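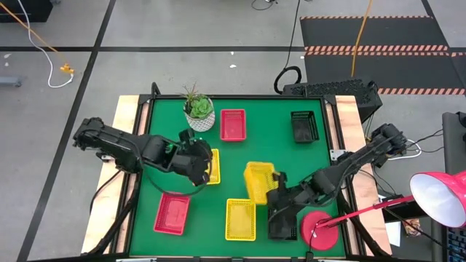 *Small baskets in yellow, red and black.*

# Frequently asked questions

Stenell Craft Reuse buys and sells secondhand craft supplies: fabric, yarn, buttons, beads, paper, paint, frames, patterns and tools. The shop is at 176 Masanja Street in Asgate, on the ground floor, with the entrance on the parking lot side. Answers to the questions we get most at the counter and by email are below. Prices and rules on this page apply to the Asgate shop only. The Mudano shop sets its own.

## Visiting

### When are you open?

10 a.m. to 6 p.m. on weekdays and 10 a.m. to 4 p.m. on weekends. The intake counter at the back closes an hour before the shop does. We close for one week in October to count stock.

### Where do I park?

The lot behind the building is shared with the dentist and the tax office. Spaces marked with an S are ours. Street parking on Masanja is metered until 6 p.m. If you are dropping off something heavy, pull up to the side door and ring the bell. Please move your car once it is unloaded.

### Is the shop wheelchair accessible?

Yes. There is no step at the entrance, and the main aisles are wide enough for a wheelchair or a double stroller. The pattern room is narrow. Ask at the counter and we will bring the pattern drawers out to you. The restroom is accessible and you don't need a key.

### Can I bring my dog?

Service dogs only. We get a lot of yarn back from homes with pets already, and we'd like to keep the amount of hair down.

## Buying

### How are things priced?

Most small items are sold by volume. You fill a paper bag from the bulk shelves and pay by the size of the bag. The small bag is $2. The large one is $5. Buttons, beads, ribbon ends, stamps, zippers and thread are all sold this way, and you can mix them in one bag.

Fabric is priced by the yard or by the piece, depending on how it was folded when we put it out. Yarn is priced by the skein. Tools, machines, frames and anything in sealed packaging have their own sticker.

### Does the bag have to close?

Yes, flat, with the top folded over once.

### What does a colored dot on the sticker mean?

The dot shows the month the item went on the shelf. After 60 days it drops to half price, and we post the current half-price color by the register. Bulk bags and sewing machines are not part of the dot system.

### Can you hold something for me?

Until closing time on the same day. Call the shop, describe the item, and leave your name. We can't hold bulk items, and we can't hold half-price items on the first day of a new color.

### Do you sell online?

No. We tried listing patterns for a while and it took more time than it was worth. If you are looking for one particular pattern number, email it to us and we will check the drawers within a few days. We will mail a pattern if you pay the postage.

### Can I return something?

Machines and powered tools can come back within two weeks if they don't work. Bring the receipt. Everything else is sold as is. You are welcome to unroll fabric and check it for stains before you buy, and the long table by the window is there for that.

### Do you give teacher discounts?

Teachers, day care staff and activity leaders at care homes get 20 percent off everything except machines. Show a work ID or a pay stub the first time and we'll put you in the system.

## Selling and donating

### What's the difference?

If you sell to us, you get store credit or a smaller amount in cash. If you donate, you get a receipt and we decide what to do with the items. The sorting is the same either way. Many people sell the two or three good things in a box and donate the remainder.

### What do you take?

- Fabric pieces of half a yard or more, clean and dry
- Full or nearly full skeins of yarn, and cones of any size
- Buttons, beads, buckles, zippers, snaps and lace
- Knitting needles, crochet hooks, hoops, looms and spindles
- Uncut sewing patterns, or cut ones if every piece is there
- Cardstock, rubber stamps, punches and blank cards
- Acrylic paint and watercolors that are still usable
- Sewing machines that run and have a foot pedal
- Craft books less than 20 years old, and stitch dictionaries of any age

### What don't you take?

- Oil paint, solvents, spray cans or resin
- Foam that has been used in a cushion
- Anything that smells of smoke, mildew or mothballs
- Half-finished quilts and sweaters
- Magazines
- Glue guns
- Large looms, unless you've called first and sent measurements

People ask about half-finished projects more than anything else on this list. We don't have the room. The noticeboard by the door has a section for them – pin up a card with your phone number and a line about what it is.

### Do I need an appointment?

Not for one or two boxes. For three or more, please book a drop-off slot by phone or email. Slots are half an hour. If you are clearing out a whole sewing room, for a relative or for yourself, tell us when you book and we'll set aside a longer time. We do home pickups inside Asgate for large amounts, usually with a wait of a few weeks.

### How should I pack it?

Use boxes or bags you don't need back. Put pins, needles and blades in a closed container and write on it what's inside. Keep paint upright and separate from fabric. Beads should be in something with a lid. Beyond that, there is no need to sort. We have our own system and will redo it anyway.

### What happens to it after I leave?

It goes to the back room and is checked for moths, damp and smell. Yarn and wool fabric spend a week in the freezer before they go anywhere near the shelves. Everything else is sorted by type, then by color or size where that makes sense, and priced. It can be a month before a box makes it out front, and longer after the holidays.

### What do you do with things that don't sell?

After the half-price period we pull them. Cotton scraps go to a quilting group, paper goes to two schools in town, and worn fabric goes to a textile recycler. Last year 558 bags went to the recycler. Very little ends up in the dumpster, mostly dried-out paint and broken plastic.

### How long is store credit good for?

It doesn't expire. You can give it to someone else if you tell us their name. It can't be used at Mudano.

## Classes and repairs

### Do you offer classes?

Yes, in the evenings at 6:30 p.m., in the room above the shop. There are stairs and no elevator, so let us know in advance if that's a problem and we'll hold the class downstairs. The list changes every couple of months. Basic mending, reading a pattern and setting a sleeve are always on it. Class size is limited to eight.

### Do I need to bring my own machine?

You can, but you don't have to. We have six that match, which makes it easier for the teacher. If you bring your own, bring the manual too.

### Can children come?

Ages 12 and up can attend any class with an adult who is also signed up. The Saturday-style family sessions we used to run have ended, and we don't have a date for new ones.

### What if I have to cancel?

Up to two days before, you get your money back. After that you get store credit if we can fill the place, and nothing if we can't.

### Do you repair sewing machines?

Martim Patrício services mechanical machines in the shop. A standard service covers cleaning, oiling, timing and tension, plus a new needle. He doesn't take computerized machines or sergers. Leave the machine at the counter with its pedal and power cord, and put your name on all three. Current turnaround is around three weeks. He'll phone with a price before doing any work beyond the standard service.

### My machine is skipping stitches. Should I bring it in?

Change the needle first, and check that it is in the right way around. Rethread the top with the presser foot up. Try a different thread. If it still skips after that, bring it in with a scrap of the fabric you were sewing.

## Anything else

Email is the best way to reach us, and we answer most messages the next working day. For holds and drop-off slots, the phone is quicker. Please don't leave boxes outside the door after hours, even if the weather is dry.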